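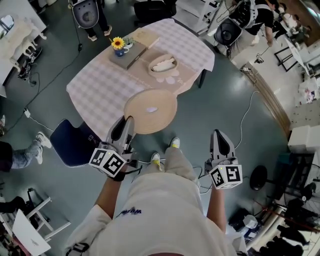 Beige trousers and the pale sneakers, a usual working day.

Avora standing mat, after one winter and one summer of use

I bought the Avora mat in October, when my feet were already complaining every evening. I work standing, mostly at a table, and the floor in our room is hard and quite cold. Before the mat I tried two pairs of insoles and a piece of old carpet folded double. The carpet was not so bad, but it moved all the time and one corner always came up.

I write this review because when I was looking for a mat, almost all reviews were written after three days. After three days every mat is good. I wanted to know how it is after some months, and I could not find it.

What you get

The mat comes rolled in a cardboard tube. There is no instruction except a small paper that says to let it lie flat for one day. In my case it needed four days, and I put heavy books on two corners. The smell was strong in the beginning. I left it near an open window over the weekend and on Tuesday I could not smell it anymore, but my colleague Antonina Polishchuk still could, so this depends on the nose.

It is 80 centimeters long, and I think this is the most important thing to know before you order. For a person who stands in one place it is enough. For a person who steps to the left and to the right, like me, it is a little short. I step off it many times in one morning. There is also a longer one in the shop, but it was out of stock when I ordered and I did not want to wait.

The thickness is 20 millimeters. The edges are cut at an angle, so you do not trip, or you trip only when you are very tired.

How it feels

The first week I did not like it. It was softer than I expected and my ankles had to work more. Antonina told me to wait, and she was right. In the second week the pain under the heel became smaller, and after about a month I noticed that I went home and did not sit down immediately. My knees feel the same as before. If your problem is in the knees, I cannot promise anything to you.

Shoes make a big difference. In thin sneakers the mat is very pleasant. In winter boots with a thick sole I feel almost nothing, so you pay for something that your foot does not meet. In socks it is the best of all, but this is not possible in every workplace.

Compared with the Heo

Senan Ó Dubhghaill, who has the table next to mine, bought the Heo mat at the same time, and we exchanged for 2 weeks. The Heo is firmer and has a small raised part in the middle where you can put one foot. He likes this very much. I kept stepping on it by mistake. The Heo costs more, and its surface is easier to wipe, because it is smooth. The Avora has small grooves, and dust goes inside the grooves and stays there. I clean mine with an old toothbrush and dish soap – not often, I admit.

After a few months

In the place where I stand most, there are now two flat areas in the shape of my feet. They are not deep, but you can feel them with the hand. On the Heo I did not find such areas. I wrote to Ello, the shop where I bought it, and they answered the next day that I can turn the mat around, so the other side of the length gets the weight. I did it and it helped. It is a simple idea, but I would not have thought of it.

One corner has started to lift a little, only in cold weather. The color is the same as when it was new.

The warranty is 6 months, and for a thing that lies on the floor and is stepped on every day I find this short. The Alterard mats, which I looked at also, have a longer one, but they are heavy and I carry mine to the wall every evening for the cleaning.

Would I buy it again

Yes, but the longer size. If you stand still at a counter or a desk, the normal size is good and the price is fair. If you weigh more than I do, or you wear hard shoes, I would first try the Heo.

Four stars from five. I took away one star for the grooves and the smell.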